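The Patience of Nickel

Elisa Bassi had run the small furnace at Cloltenbridge for so many years that she talked to it, in the fond and slightly scolding way other people talk to a dog that has got old on the sofa. There were 254 samples in her notebook, every one of them nickel powder on a different bed of clay, and each had been asked the same thing: would it coax the gas into turning, or sit there and sulk?

Number 7 had sulked magnificently. She kept it anyway (she kept everything, her mother had been the same with buttons), and in May, with the rain coming sideways off the Wikorbridge road, she put it back in the tube and took it up to 900 degrees, just to be sociable.

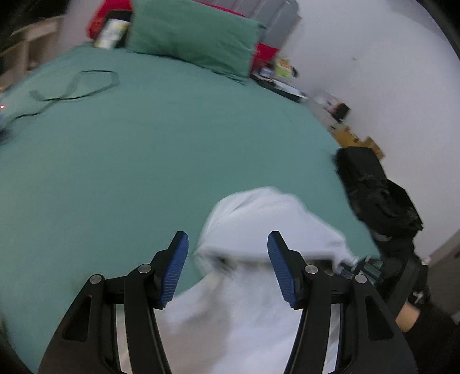

Blue pads, silver bolts.

"You've only been cold, haven't you?" she said, as the line on the chart began to climb, and she rang Pearce over in Ralcombe, who was having his tea and told her to let it run till morning.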